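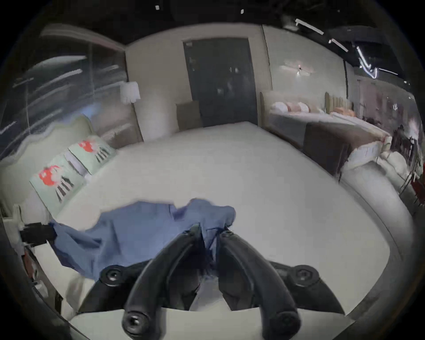 **Melati Ong**
Showroom Standards Coordinator, Ninau Bedding Forum

Members are asked to comment on the presentation of display beds at the Poltmont branch. The question before us is whether the blue cloth should remain on the white bed with the green headboard. The neighboring bed carries a brown runner across its foot, and several members have asked that every display follow that arrangement. Please confine replies to the beds.

---

**arellano_floor**

I support a uniform rule. A runner laid across the foot can be straightened in a moment. The blue cloth bunches easily, and customers will look at the creases before they look at the mattress. Item 769 in the linen list is a runner and would suit this bed.

---

**sulivness_linens**

I must disagree. A brown runner would sit poorly with pale green pillows. The striped animal on them is plainly meant to appeal to families, and the blue is a cheerful match. My objection is only to the folding. If the cloth is to stay, it should be pressed and squared.

---

**Melati Ong**

Both points are noted. I would add that the mattress itself must remain in view, as visitors ask first about the surface and the edge.

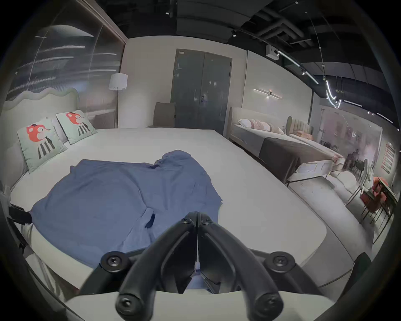 For that reason I am inclined to keep the cloth and to reduce its spread. It should be folded in half lengthwise and laid flat, with the corners of the mattress left clear. The two green pillows should stay against the headboard — printed side out.

---

**arellano_floor**

I accept the pillows. I do not accept the cloth. Staff at our branch were refolding theirs until 18 minutes past closing.

---

**bedframe837**

Has anyone considered leaving the bed bare apart from the pillows? The scalloped headboard is attractive enough without further color.

---

**Melati Ong**

That proposal may be added to the list. Replies will be accepted until the end of April, and the present arrangement stands until then.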